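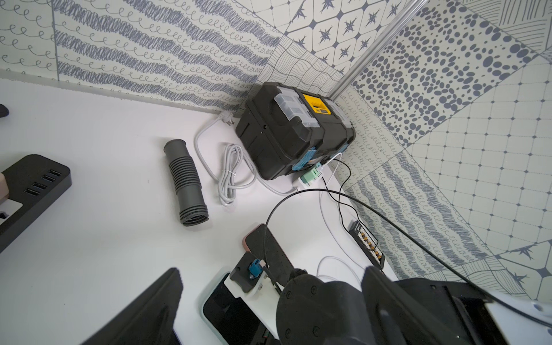
Re: [workbench] Corner bench, patterned tiles and where to put the toolbox

From: Liis Jankauskaitė
To: workbench list
Date: Wed 7 March

Bo-ram Seo wrote:

> Hi all, we're moving our repair table into the old pantry and I'm stuck
> on two things. The walls in there are bare plaster and I'd love to tile
> them, but my brother says plain white or I'll never find a dropped
> screw. Also, where does everyone keep the toolbox? Ours lives on the
> floor and I'm tired of bending down for it. And any tips on cables,
> please! We have so many cables.
>
> Bo-ram

Bo-ram, yes, tile it! And please don't let your brother talk you into plain white. Mine are blue-gray on pale cream and I still grin when I walk in. There are loops and spirals, scribbly wavy bands, a four-pointed star near the corner, and a whole panel of scattered oval dots on the right-hand wall that I fought for (Mārtiņš thought it looked like spilled beans, and he has come around completely). None of the panels match each other and that is what I love about it. I bought the lot as odds and ends from Dovora, the salvage yard on the Trakum road, 94 tiles in mixed boxes, and I laid them out on the floor for a whole weekend before a single one went up.

As for the screws, they don't land on the walls! The table is what matters there, and that can be as plain as your brother likes. Mine is white and I wouldn't change it. A black screw on a white top is easy to find. A zinc washer less so, I'll give him that, but a flashlight held low down along the surface will throw a shadow behind almost anything.

The toolbox goes right in the corner, on the table, where the two walls meet. It's the part of any table you can't work in anyway - your elbows don't fit - so you may as well give it to the box. I turn mine at an angle so the clasps face out toward me. It's a black plastic one with teal side clasps and two see-through organizer lids on the top, and those lids are the reason I'd buy the same kind again. Fuses and little connectors go in there and I can see when I'm running low. If you're shopping, get one with compartments on the outside. My last box had a tray inside, and every time I wanted one spade terminal I had to open the whole thing and lift out the pliers.

Do check that the lid has room to swing before you decide on the spot. Þröstur put a shelf over his corner and then had to drag the box forward every single time. The shelf is now in his hallway.

Now cables. I'm not the person to be smug about this, because there's usually a long black one sweeping across the middle of my table. But a few things have helped:

Coil anything you're not using this week and put a twist tie on it. Plain white bread-bag ties are fine. I had fancy hook-and-loop straps for a while and they collected every bit of fluff in the house.

Bring the power to the corner too, at the foot of the toolbox. Then the cords all start from one place and you can follow them back when you want to unplug the right thing.

Network bits go flat against the wall at the back, with the ports where you can reach them.

Hoses I have no answer for. I've got a dark gray corrugated one that won't stay coiled for anybody, so it lies on the left side of the table and I work around it. If someone on the list has a good way to store those I'd be so happy to hear it.

One last thing on the tiles, get your grout sample dry before you choose. I nearly went with a gray that looked lovely wet and dried to the color of old dishwater. Aino Hakala lent me her sample card and I still have it, so I can pass it along if she doesn't mind. Aino?

Please send pictures when the first wall is up, I want to see which patterns you pick!

Liis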